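Forums Home | Books & Reading | Hockey Books | New Posts | Search
Reading time: 5 min

Thread: Vilano, the goaltending memoir. Worth it?

rinkrat_ottawa
Picked up a copy of Vilano at the library sale in April and finally got through it. It's the Hannelore Lenz book about her years playing and then coaching goal in a small northern league. I'd never heard of her. I want to know if anybody else here has read it, because I'm split.

The first half is as good as anything I've read on the position. She has a long chapter on a road trip to Irnuvik where the team gets stuck for days and ends up playing the local side over and over in an unheated rink. Nothing much happens and I didn't want it to end. Then the second half turns into a coaching manual with diagrams, and I had to push to finish.

fivehole_fern
Read it last winter. I agree on Irnuvik but I don't agree on the second half. The diagrams are the point. She says early on that she kept notebooks on every goal she let in, and the back of the book is what came out of those notebooks. If you skip it you're missing half of what she has to say.

Granted, I play goal in a beer league and I'm the target market.

rinkrat_ottawa
I didn't skip it. I read all of it, including the appendix on rebound angles. I just think it should have been a separate book. Hustevico put it out, and their hockey titles always feel like two manuscripts glued together. Same thing with the Malte Kettler book on equipment managers.

grey_county_reader
The Kettler book is excellent and I won't hear otherwise. The chapter on skate sharpening is 31 pages and none of it is padding.

fivehole_fern
Kettler is fine. It's a trade book about a trade. Lenz is a better writer sentence by sentence.

pm_dubois
I'm coming at this from the other side. I don't play, I barely watch any more, and I read sports books mostly for the writing. Lenz held me all the way through, diagrams included. What I liked was how she handles losing. There's a game where her team gives up 17 goals and she goes through it in order, no jokes and no big lesson at the end. Most memoirs would have given it a paragraph and moved along to the comeback season.

Where I'd fault her is on other people. Her defence partners are names and sweater numbers. Her coach, Mac Mathúna, is in nearly every chapter and I still couldn't tell you one thing about him apart from his temper.

rinkrat_ottawa
That's fair. I'd forgotten how thin Mac Mathúna is. He dies between chapters and I had to flip back to check I hadn't missed a page.

grey_county_reader
I took that as deliberate. She says she found out by phone, months later, and the book does it the same way to the reader.

pm_dubois
Could be. I'd want some sign of it in the text. When a book leaves something out, I don't automatically give it credit.

slapshot_sol
Has anyone read both the original and the revised edition? I have the first one and it doesn't have an appendix on rebound angles at all. Mine stops after the chapter on her last game. There's an afterword by Solène Maillard, two pages, mostly about how they met.

rinkrat_ottawa
Interesting. Mine is the revised one. The Maillard piece is at the front and it's much longer than two pages. So the manual part was added later?

slapshot_sol
Some of it. I have diagrams too, just not as many. Mine are line drawings done by hand. Are yours the computer ones?

rinkrat_ottawa
Computer ones, yes. Grey circles and arrows. Ugly, to be blunt.

fivehole_fern
I like the computer ones. You can read them from across the room, which matters if you've got the book propped open on the kitchen table while you work through the stance drills.

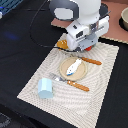

Reading order if you're new to goalie books

fivehole_fern
A couple of people messaged me asking where to start, so I'm putting it in the thread.

1. Lenz, first half. Stop after Irnuvik if you like.
2. Hartmut Teuber's essays. They're short and you can read them in any order. The one on playing backup for a whole season is the best.
3. Kettler, for the equipment side.
4. Lenz, second half, once you've been to a few games and watched only the goalie.

grey_county_reader
Teuber ahead of Kettler? He repeats himself constantly. The backup essay and the one about the bus are the same essay with different weather.

fivehole_fern
They share an opening. The bus one goes somewhere else entirely by the end.

pm_dubois
I'm with fern on Teuber. He's the only one of the three with any feel for the crowd. His piece on a game with an attendance of 703 made me feel I knew half of them.

rinkrat_ottawa
I'll try the Teuber. Library has it, one copy, two holds ahead of me.

As for Lenz, I went back last night and reread the coaching section after the comments here. I still think it's in the wrong book, but the chapter on teaching kids to lose sight of the puck and find it again was better the second time. I'd rushed it.

slapshot_sol
If anybody has a spare revised edition I'd trade my first for a loan of it. Cover's a bit worn, the spine is fine. I'm near Kingston.

grey_county_reader
Don't trade the first one outright, they're getting hard to find. Malte Reuter's shop had one last year and it was gone in a weekend.

slapshot_sol
Loan only, don't worry. Posted the details in the swap section, dated 2026-06-01.

rinkrat_ottawa
You can have mine until the end of summer. I'll send you a message.

Books & Reading | Hockey Books | Back to top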